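August 2026

Table session, notes by Bhavana. Clearing and sorting drinkware on the long white table. Wakana asked for paper and glass to be kept as two separate groups this time, so the store list from last round is no use and I have started a fresh page.

Sleeves of paper cups came from Zarar. The old stock is nearly finished and the new ones feel thinner in the wall. Shoaib squeezed one of each and prefers the old. Five of the new ones had creased rims straight out of the sleeve and went in the recycling.
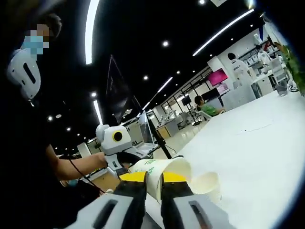 Cups first, then glass, is the order I would like to keep. Eftychia wanted the glasses out of the way before anything else is touched, but they are heavier and stay where they are put. The paper ones tip over at very little. With one cup on its side and the other standing right by it, the glass at the far end of the table was well clear of both, and I would leave that much space again. Green printing on a cup is handy for telling which way round it is. The plain cream ones give you nothing to go by.

Table wiped down afterwards. Ferdinand says the spray leaves a film, so water only next time.

To do: ask Zarar for the thicker cups, two sleeves. Find a box with dividers for the glasses. Wakana to check the shelf labels.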